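Can a machine put the shopping away yet?

December 10, 2018
By Poppy Sowerby and Derek Goodall

Search this site Enter keywords Go

Our project asked whether machines can do ordinary chores at home or in a store. We picked one job, picking up packaged goods and setting them down somewhere else, and ran it 300 times over the fall at the Lovden workshop. The arm was a Naylor with a two-finger gripper and a small camera at the wrist.

A run counted as a success if the item ended up upright inside a taped square with no help from us. The arm managed this in 167 runs. In 76 runs it picked the item up but dropped it or set it down on its side. The rest were missed grasps.

Boxes were the easiest. Bags of rice were the worst, and we stopped using them in October after one split. Round containers came out in the middle. The fingers closed on them well enough if the approach was square, but a small error in angle made them roll.

We also timed ourselves doing the same job. Derek cleared a full shelf before the arm had finished its second item. Speed was not part of our question, but a store would care about it.

The wrist camera has a very wide lens, and straight edges come out curved. A white cylinder with a black end takes up much of the left side of the view below, and the small print on it can't be read.

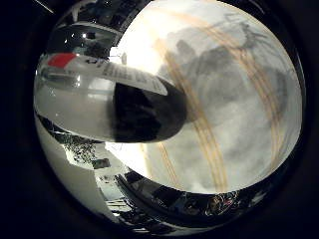
Gönül Bayram thought we were too hard on the arm, and said that a machine which gets the job right a little over half the time could still be useful overnight, provided someone checks the shelf in the morning. We disagree for a home kitchen. Picking up what was dropped took us longer than doing the job by hand.

Next term we want to repeat the round containers with a softer finger pad and leave everything else the same.

Related reports
Folding towels at Flonau: first results
Gramham floor sweeper, 1000 hours on
Sorting returned bottles by weight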